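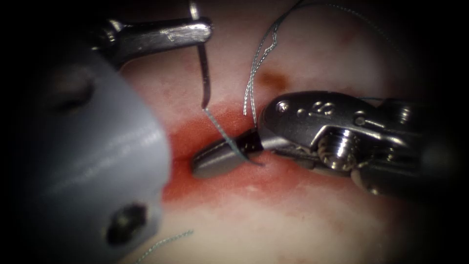 Chirurgie robotique : le centre hospitalier de Clondum prépare son budget d'équipement

La direction du centre hospitalier de Clondum a présenté en mai son projet d'acquisition d'un second système de chirurgie robotique. Le dossier, conduit par Areeba Yousafzai, directrice des achats, prévoit un marché de 15 mois comprenant la maintenance et la formation de 16 praticiens. Deux offres ont été retenues pour examen, celles des sociétés Ekorum et Marchand.

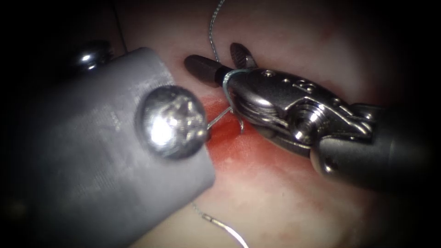

Suture réalisée à l'aide de deux bras robotisés.

Les instruments représentent à eux seuls près de 38 % des dépenses de fonctionnement prévues. Leur renouvellement fera l'objet d'un lot séparé – porte-aiguilles compris – afin de permettre une comparaison des coûts par intervention. Le raccordement électrique de la salle sera inscrit au budget des travaux. 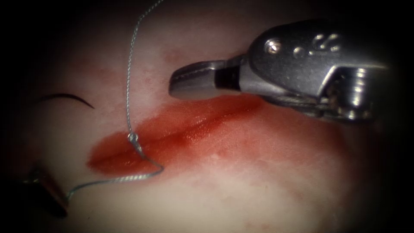
Lettre de l'établissement – n° 38 – page 2

« Le prix d'achat ne peut être examiné séparément des consommables », a rappelé Wilfredo Maglaya, responsable du bloc opératoire. Une visite du site de Drundcombe, équipé par Ekorum, est prévue avant l'attribution du marché.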